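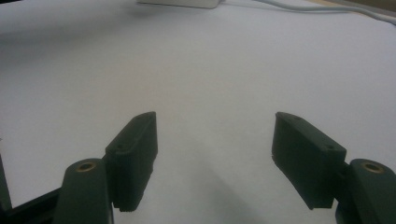 **Proposed change to the start procedure, Gritineo Winter Paddle Series**

**Series_Office** wrote:

The Series Office invites comment from registered members on a proposed change to the start procedure for the long course at Forkby. At the December round, paddlers were sent off in a single mass start. The Office received written complaints concerning crowding at the first buoy, and two protests were heard the same afternoon. Both were dismissed.

It is proposed that the long course be divided into 3 starting groups, separated by intervals of two minutes. Groups would be assigned by board class. Finishing times would be corrected for the interval, and overall places would be awarded on corrected time.

Comments should be posted in this thread by 20th January. Members are asked to keep to the subject of the start. Questions about parking at the Forkby slipway have their own thread.

---

**lee_shore** wrote:

I wish to record my support for the proposal. I paddled in the December round in the 14-foot class and was struck from behind before the first buoy. No fault was found, and I do not dispute that finding. The channel at Forkby narrows considerably past the slipway, and it does not suit a mass start at the present level of entry.

I would ask that the order of the groups be published in advance.

---

**flatwater879** wrote:

I must respectfully oppose the proposal in its present form. The long course is a race between paddlers, and it should be possible to know one's place by looking ahead. Under corrected time, the first board across the line may not be the winner. This was tried at Quiroga for one season and then dropped. Members there told me that drafting disputes increased, as faster boards from the second group caught the slower boards of the first and were then followed for long stretches.

If crowding is the concern, I would suggest moving the first buoy farther out. A longer run to the first turn would spread the field before it matters.

---

**Series_Office** wrote:

The Office thanks both members for their comments. In reply to flatwater879, the first buoy cannot be moved farther out at Forkby without entering the ferry lane. A request to use that water was refused by the harbor last season.

The present drafting rule would continue to apply. Drafting would be permitted within a board class only, regardless of starting group.

---

**brola_paddler** wrote:

On behalf of several paddlers who travel from Brola, I would raise a practical point. The wind at Forkby commonly builds through the morning. A group starting four minutes after the first may meet different water on the exposed leg. That is a small matter on a calm day and a serious one with a side wind.

We would accept the proposal if the order of the groups were rotated from one round to the next.

---

**lee_shore** wrote:

I agree with the request for rotation. I do not agree that four minutes will decide a race of this length. The difference between a good line and a poor one at the breakwater is greater than that for most of us.

---

**flatwater879** wrote:

With respect, it would decide the top places. The first two boards in December finished 20 seconds apart. Any difference in wind would be enough to reverse such a result, and rotation does not help the paddler who is unlucky in the final round.

I would be prepared to support separate results for each group, with no overall placing.

---

**tide_table** wrote:

May I ask whether unlimited boards would be placed with the 14-foot class or on their own? The proposal does not say. There were very few unlimited entries in December, and a group of that size would hardly be a race.

---

**Series_Office** wrote:

Unlimited boards would start with the 14-foot class and would be scored separately, as at present.

The Office has noted the request for rotation and the alternative put forward by flatwater879. Both will be set beside the original proposal when the start procedure is decided. The decision will be posted in the Notices section, and entry for the next Forkby round will open after it appears.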